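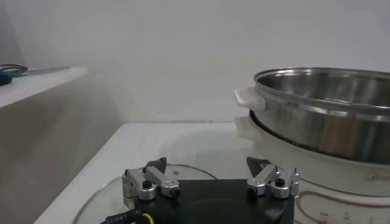 Stock and soup questions

I get asked the same things every time I post a soup, so I've put my answers in one place.

Do I need a huge pot?

No. A big one is handy if you freeze a lot, but I made stock in a battered saucepan for years and it tasted fine.

How long do you simmer chicken bones?

3 hours, lid ajar, on the lowest heat you've got. I've gone longer and couldn't taste the difference - my gas bill could.

Can I use the bones from a roast?

Yes please! I save mine in a bag in the freezer until there's enough for a batch. Pick off any stuffing first or it all goes cloudy.

Why don't you add salt?

I salt the soup instead. If you boil a salted stock down for gravy it gets horribly strong.

Will it keep?

I use mine within 48 hours if it's in the fridge, and freeze the rest in old yoghurt tubs. Label them (I once defrosted stewed apple for a risotto).

Where's the lentil soup recipe gone?

It's under Elley's Kitchen now, with the other lentil ones. Prakash Chettiar sent me a lovely version with tamarind and I'll be adding that in May.

Can I print your recipes?

Of course, print away. If you're putting one in a newsletter, just drop me a line first.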